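Cilar bun

The Cilar bun is a small, soft wheat bun associated with the town of Cilar and, according to a rival claim, with the neighbouring district of Andia. It is made from an enriched yeast dough and eaten at breakfast or in the afternoon, usually with tea. Many accounts describe it as an ancient food. The evidence for this is thin, and most of what can be shown about the bun belongs to the age of the commercial bakery.

Name

The bun takes its name from the town, but when it did so is unclear. Older household recipes from the area call it simply "small bread" or "milk bread". The form "Cilar bun" turns up mainly in shop signs, menus and tourist leaflets, which suggests a trade name that later passed into common speech. In Andia the same article is sold as the Andia bun, and bakers there tend to treat the Cilar name as a piece of marketing. Bakers in Cilar say the same of Andia.

A popular explanation links the word to an old term for "hearth". No dictionary of the local dialect records such a term, and the story seems to have spread from one guidebook to the next.

Origin claims

The best-known legend holds that the bun is 400 years old and was first baked to feed pilgrims stranded by snow. No source is ever given for the figure. The pilgrim road usually named in the story did not pass through Cilar, and the recipe printed beside the legend calls for white sugar and fresh yeast in amounts that a village kitchen of the time is unlikely to have had.

A second account credits the Mazandarani bakery, which claims to have made the bun before any other shop. The bakery's own records have not been opened to outside readers, so the claim rests on its word. A third view, less romantic and perhaps more likely, is that the bun is a local version of the milk rolls sold across the wider region, given a town name once visitors began to ask for something to take home.

Preparation

Flour, milk, egg, butter, sugar and yeast make up the usual dough. It is left to rise twice, then shaped by hand, glazed and baked until coloured on top. Beyond that, recipes differ so widely that it is hard to say what a Cilar bun must contain. Some bakers add cardamom, others orange peel, and a few use neither. The often repeated rule that a "true" bun needs 3 risings is not followed by most of the shops that advertise it.

Claims for the local water should be treated with care. Cilar and Andia have drawn on the same reservoir for decades, and no published tasting has shown that buns made with it can be told apart from buns made elsewhere. Flour, proving time and oven heat all have a better-understood effect on the crumb.

The bun stales quickly. It is at its best on the day of baking, although packaged versions carry much longer dates and have a drier, sweeter taste.

Serving

Buns are normally put out plain, with butter or jam on the side. Dipping them in tea is common at home and frowned on in some cafés, a rule of manners that appears to be quite recent. Two buns per person is often given as the traditional serving — a custom that happens to match the number in the standard shop packet.

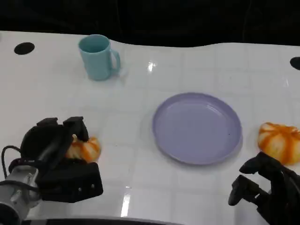 Two orange-and-white buns with a light blue mug and a lavender plate.

Festival

A bun fair is held in Cilar each April. Publicity for the event calls it a revival, but no earlier fair has been traced, and the programme is much like that of other food fairs in the region: stalls, a baking contest and a children's parade. Attendance figures are released by the organisers and have not been checked independently.

Commercial production

Most buns now sold under the name are made outside the town. The largest producer is Stelano, an industrial bakery whose packets show a stone oven, though its buns are baked in tunnel ovens on a continuous line. Small bakers have complained about the picture and have asked for the name to be protected. The request has stalled, in part over the question of whether Andia should be included, and in part over the lack of an agreed recipe.

Supporters argue that protection would defend a local craft. Critics reply that it would fix in law a history that has yet to be shown — and would raise the price of a plain milk bun.

See also
Milk roll
Enriched dough
Protected food names

Page last edited 2022-11-22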